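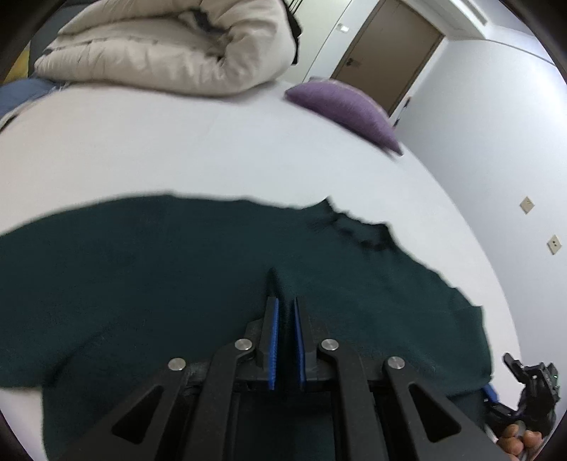

Home-built grippers go to work on the laundry in Granville

15/01/2026

12 shares | 3 comments

A pair of hand-held grippers put together in a Granville apartment is being used to record how people handle clothes, as the first stage of a home project to build a laundry-folding robot.

The project is called Ollow. Menaka Miah and Khairul Liem started it in October, after Liem gave up on a folding arm that ran from a fixed program and lost its place whenever a shirt landed at a different angle. The new plan is to have people fold clothes with the same kind of fingers the robot will use, record each fold, and train the arm on the recordings.

Each gripper is held in one hand and has two black jaws with ribbed blue pads on the inner faces. A camera mounted on the tool looks out over the jaws. The operator works on a bed with a gripper in each hand and moves the garment with the jaws only.

"You find out quickly how much you use your fingertips," Miah said. "With two jaws you have to decide where to pinch before you go in. Collars are slow. Sleeves are slower."

Most of the building is done at Muveck, a shared workshop where Miah and Liem rent bench time. The black parts are printed there. The current jaws are version 6. Version 5 had a solid outer arm, and Liem said it was too heavy to hold for a full session, so the arms were redrawn with a triangular opening on each side. The pivots were moved at the same time to keep the pads facing each other as the jaws close.

The pads have taken the most work. The first ones were smooth and slid off thin cotton. A deeper ridge held the cotton but pulled threads out of knits. The ones now fitted have finer ribs, and the molds for them were cut by Hettiarachchi, a small machine shop two streets from the workshop, in exchange for help repairing a bandsaw guard.

The target is 100 usable recordings of each type of garment before any training starts. T-shirts and towels are finished. Knitwear is in progress and has been the hardest so far, Miah said, as a soft knit bunches up ahead of the jaws when it is pushed and has to be lifted and laid down again. A recording is thrown out if the operator touches the cloth with a bare hand or if a jaw leaves the bed area for too long.

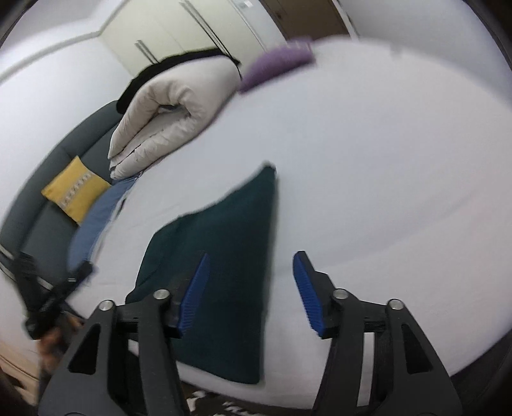 MAKERS & WORKSHOPS

White sheets are used for the sessions. Liem said colored clothes are easier to separate from a white background in the software, and that a bed gives more room than the workshop tables. White garments will be recorded later over a darker cover.

Diệp Sầm, a member at Muveck who repairs sewing machines, has been helping with the folding order. The early recordings had each person folding in their own way, and the files were hard to compare. Sầm wrote a one-page sheet that sets the order for each garment: lay flat, straighten the hem, bring in the sleeves, then fold from the bottom. Operators can stop to smooth out a crease at any point, and those corrections are kept in the recording.

"The corrections are the useful part," Sầm said. "A shirt never lies down right the first time."

The arm itself is still at the workshop. Its base and lower joints are assembled, and a wrist is being rebuilt to take the same jaws and pads as the hand-held version. Obaidul Thambiah, who is doing the wiring, said the first wrist motor got too hot after 13 minutes of running and has been replaced with a larger one. The new motor fits, but its bracket does not, and a second bracket is being printed.

Thambiah expects the arm to be ready for simple tests on towels before it tries anything with sleeves. No date has been set. Liem said he would like to see it fold a towel on its own and put it down in the right place before the group talks about anything more.

The drawings for the hand-held gripper will be put in the Muveck members' folder once the bracket work is done. Annatjie Kekana, who handles bookings at the workshop, said several members have asked to build a set, including one who wants to use them for sorting yarn. Printing time on the larger machine is already taken up for the next two weeks, and anyone who wants a slot after that should sign up on the sheet by the door.

Members with old sweaters, cardigans or other knits they no longer need can leave them, washed, in the box marked Ollow next to the front desk. Children's sizes are also wanted.

Share this story | 12 shares
Comments (3)

Contact the newsroom | Copyright 2026, all rights reserved | Back to top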